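Clotia build log
Home | Builds | Parts | Archive | About
January – posted by the author

We use cookies to remember your reading settings. Accept | Manage

Mirrors and the depth channel

Most of this month went into the simulator and very little into the hardware. The pickup routine for Clotia was passing its runs in the plain test room, and the plain test room has matte walls and a gray floor. My apartment has neither. It has a glossy wood floor and a sliding wardrobe with mirrored doors that covers most of one wall of the hallway, and the first job I want done in that hallway is putting shoes away. So I rebuilt the test room with a mirrored wardrobe in it and started over.

The stack is unchanged from the last post. The simulator runs on the desktop under the bench. Trurnineo is the scheduler I wrote to queue runs overnight and collect the logs. The arm on the bench is still the same arm, bolted to the same sheet of plywood, waiting for me to finish the wrist adapter. For the simulated side I use a full humanoid model, which is more body than I will ever build, but it comes with a head camera at a sensible height and two grippers, and it puts the robot's own parts into the image in a way the bench rig does not.

The scene took two evenings. The floor is a wood texture with a strong grain. The mirror is a true reflector in the renderer, so it shows the robot, the wall behind the robot, and whatever hangs on that wall. I left the picture frames in because they produce a lot of hard, dark rectangles, and hard rectangles are what my edge filter likes best.

The target is a brown shoe on the floor near the foot of the mirror. One object, no clutter. 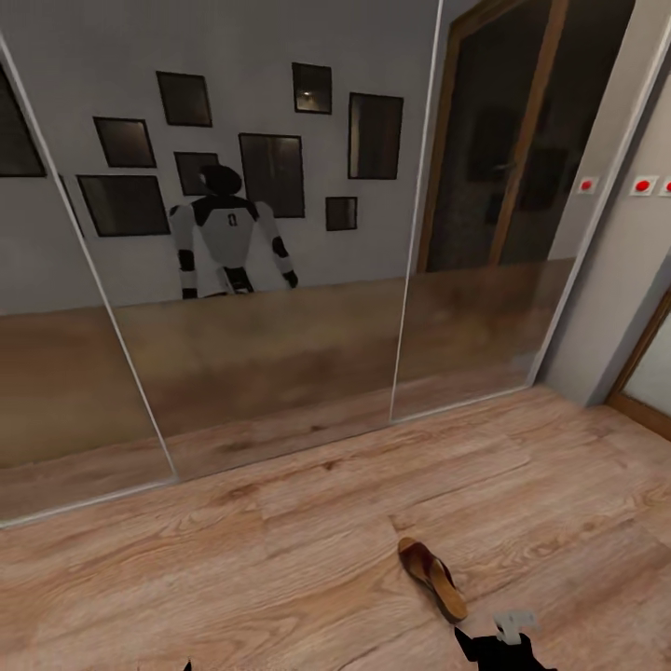
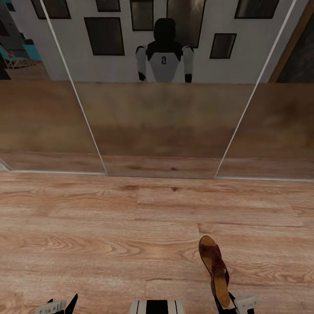 I queued 2000 runs with the old detector as a baseline. The shoe position was drawn at random inside a strip along the wardrobe, the heading of the robot was varied a little, and nothing else moved. The strip is deliberately narrow. Away from the mirror the old detector does fine and I did not need more evidence of that.

The baseline picked up the shoe in 49 percent of runs. In the plain room the same code was close to perfect, so the drop belongs to the room. I sorted the failed logs by the first bad event in each one and got two large groups and a tail.

The first group is false targets. The detector looks for compact blobs above the floor plane, and it estimates the floor plane from everything in the lower part of the image that looks like floor. The reflected floor looks like floor. The plane fit takes points from both, settles on a compromise, and tilts by a few degrees. Once the plane is tilted, a piece of real floor near the glass rises above the threshold and becomes an object. The planner then sends the gripper to pick up a floorboard. The contact check catches it and the run ends.

The second group is self-detection. There is a mask that removes the robot's own arms from the image, computed from the joint angles, and it works. It has no concept of a second pair of arms on the far side of a sheet of glass. When the reflected hands hung low enough in the mirror to sit near the top of the search region, the tracker sometimes locked on to one of them and held it, with high confidence, for as long as the real arm stayed still. When the real arm moved, the tracked object moved too, and the planner treated this as an obstacle approaching. It stopped. The obstacle stopped. Several of these runs went to the timeout in that state.

The tail is a mix of bad grasps and one crash in my own logging code.

I tried three fixes. Training on reflections was the obvious one and I skipped it, mostly for lack of disk space. The first fix I did try was a plain crop: find the line where the glass meets the floor and ignore everything beyond it. It works when the line is visible along its whole length. It fails when the arm covers part of it, and the arm covers part of it during every reach.

The second was a consistency check. Any point that lies behind a known wall in the map gets dropped. The map is built once, by hand, with the wardrobe entered as a solid box. This is dull and it removed nearly all of the false targets, because the reflected floor is geometrically inside the wardrobe and the map knows that nothing can be there. It also removes the reflected robot for the same reason. The cost is 14 milliseconds per frame, which I can afford at the rate I am running.

The third was to freeze the floor plane at the start of a reach and stop refitting it until the hand is clear again. I should have done this in the first version.

With the second and third in place, the same queue of runs came back with 18 failures that I could trace to the mirror. The rest of the failures are grasps. The shoe is an awkward thing for a parallel gripper – the sole is stiff and the upper is not, and closing on the wrong end rotates it out of the fingers. Grasping from the heel is better than grasping from the side in my logs. I would not claim more than that from a single shoe model.

Known problems, for my own list. The simulated depth sensor is too kind. It reports the reflected distance cleanly, while the real sensor on my bench returns noise and holes from a mirror, and the holes may upset the plane fit in a way I have not modeled. I have an old bathroom mirror in the closet and will prop it behind the bench to get real data. The map check also assumes that the wardrobe is closed. With a door slid open the solid box is wrong, and a shoe just inside would be discarded as a reflection.

I have started on the wrist adapter again. The second print came out with the bolt circle slightly oversized, so there is play at the joint, and I am going to reprint it with the holes undersized and drill them out. The cable run also needs to move to the other side of the forearm, where it does not cross the encoder.

Config files and the run sorter are in the Archive under Mastby, which is what I call the mirror room. The plane-freezing change is a single commit and should apply to the older version without edits.

Previous: Cable strain relief, second attempt | Next

Get new posts by email. Enter your address to subscribe.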